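Kendgate Episode Guide: Frequently Asked Questions

What is Kendgate?
Kendgate is a teen mystery drama set at a boarding school of the same name. It follows the students of Stimow House as they look into the disappearance of the school's founder. Most episodes run 40 minutes, and there are 3 seasons.

Is this the official site?
No. This is a fan-run guide. We have no contact with the cast or the writers, and we can't pass on letters or get you an autograph.

What order should I watch in?
Season order works fine. The holiday special was aired after season two but takes place before the last two episodes of that season, so some people watch it early. If you do, skip the opening recap — it gives away who took the key.

Who or what is Parisi?
Parisi is the name carved over the cellar door in the first episode. For most of season one the students think it is a person. The season finale shows it is the village the founder came from. Please keep this under a spoiler tag in the comments.

Why does the room number 1422 keep coming up?
It is the year on the founder's map and also the number on the locked storage room. The show connects the two in season two, episode six. Other places where the number appears are listed on the Numbers page.

What happened to the Paltis twins?
They leave Stimow House at the end of season two when their father moves them to another school. One twin comes back for a single scene in season three. The other is only heard on the phone.

Is the dub different from the original?
In a few places. The dub drops two songs and changes the name of the headmaster's dog. The plot is the same.

How long can an episode summary be?
Keep it under 3000 characters. Write in the present tense, give events in the order they are shown, and leave your opinions for the comments. Longer summaries will be trimmed by an editor.

Can I copy summaries to another wiki?
Yes, as long as you link back to the page you took them from.

My edit disappeared. Why?
New accounts have their edits held until an editor approves them. The queue is usually cleared in the evening. If your edit still isn't up after a few days, post on the Help page with the episode title.

Will there be a fourth season?
None has been announced. The cast contracts ended in June, and rumors without a source are removed from the comments.
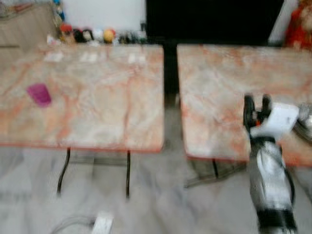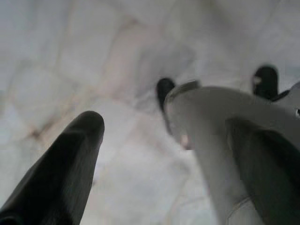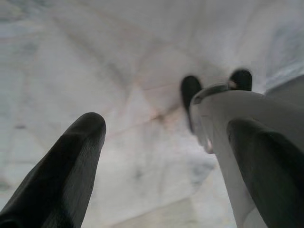

Marble-patterned tabletops in the first picture; close-ups in the second and third.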